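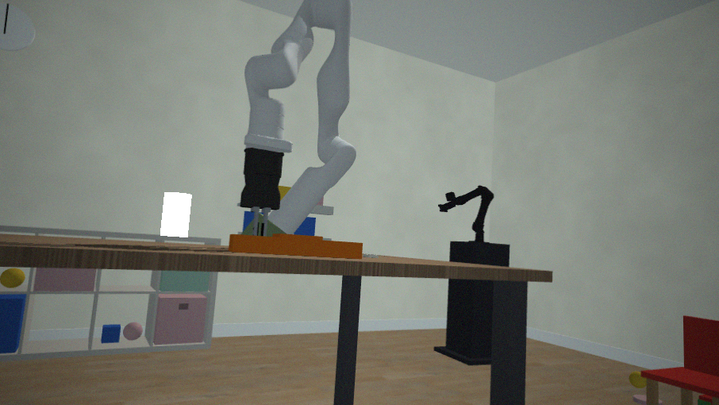
Uzma Malik asked after the last lecture why we bother with shelves, a clock and a red chair when the task takes place on the table. Her view was that a bare table would render faster and give the learner less to be confused by. Both points are correct, and the first may matter to anyone working on a laptop. The room stays in for the course because a policy trained against a plain background tends to treat every new edge as news. We want the learner to see things it has no use for, and to see them from the first episode.

Handout 5: Collecting demonstrations in simulation
Revised August 11, 2019

1. What counts as an episode

An episode starts when the scene is reset and ends when the operator presses the end key, or at the time limit. It holds the camera images, joint positions, gripper opening and the operator's commands, all on one clock. Anything outside those limits is discarded by the recorder and can't be recovered later.

Each pair of students will record 25 episodes. Pooled across the class and the March set, this gives 300, enough to train the baseline in Handout 6 but not enough to be careless with. Do not pad your share by saving the same run under several names. The check script compares command streams and will find it.

2. Before recording

Load the Skaliswood room and leave the furniture where it is. Check that the large white arm is the one under control. The small black arm on the pedestal belongs to the room model and takes no commands in this exercise, although its joints do appear in the state file. Drop those columns before training.

Run two practice episodes and delete them. Most of the poor data from March came from first attempts: long pauses at the start, then a quick lunge at the object.

3. Approach and contact

Bring the gripper in from above with the fingers pointing down. Slow down before the fingers are level with the top of the nearest object. The physics step is fixed, so a fast approach can put the fingers inside an object between one step and the next, and the solver then throws the object across the room. Such an episode is marked 'fault' and kept in a separate folder.

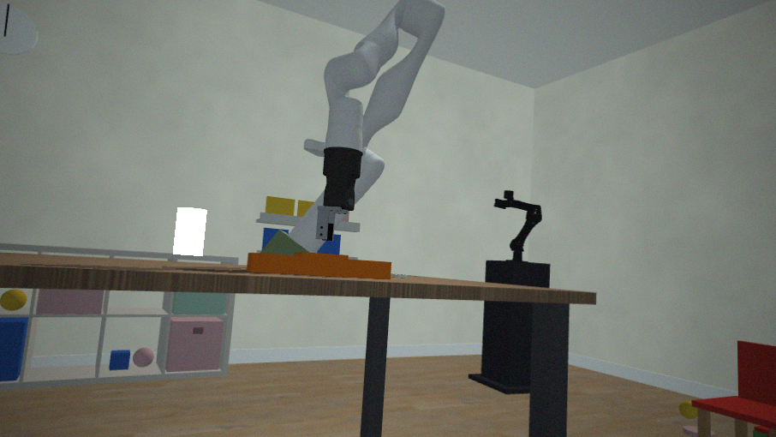

Dwayne Baptiste objected to a single approach rule on the grounds that real operators don't all reach the same way, and that a learner shown one path will know one path. I accept that. The rule fixes the direction of the fingers and the speed near contact – the route across the table is left to you. Vary it. Come over the orange piece on some runs and round the coloured blocks on others, and note which in the log.

4. Views

A low camera shows finger height well and depth badly. With the table top seen almost edge-on, a gripper in front of an object and a gripper over it can look much alike, and the arm's own links will often hide what it is reaching for. Record a second view from above if your machine allows it. Do not move a camera during an episode. Between episodes you may, provided that the new pose is saved. 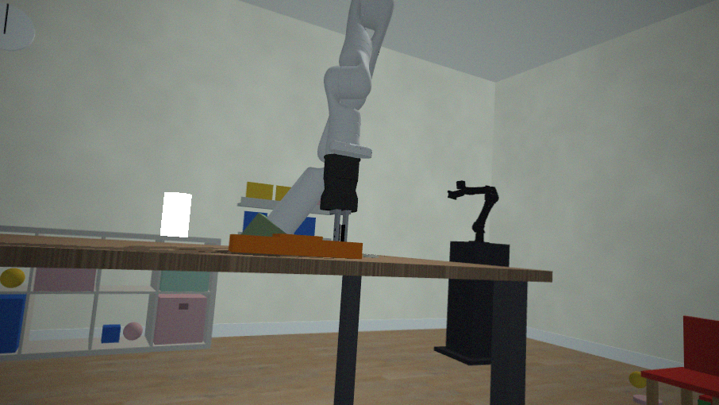 When the fingertips are hidden in one view, do not label the grasp from that view. Use the gripper opening and the contact flag. If the two disagree, write 'unclear' in the grasp field and move on. A missing label costs us one example, while a wrong one costs rather more to find.

5. Labels

Allowed outcomes: success, fail, fault, unclear.
A fail is a clean run that missed the goal. Keep it.
A success needs the object at the goal and the gripper open at the end key.
Notes go in the last column, in plain words, no commas.

6. Handing in

One folder per pair, named by surname. Include the log, the camera poses and the seed for each reset. Ratih Sembiring will run the check script and return any folder with missing seeds. Questions on the recorder go to Imani Mbeki.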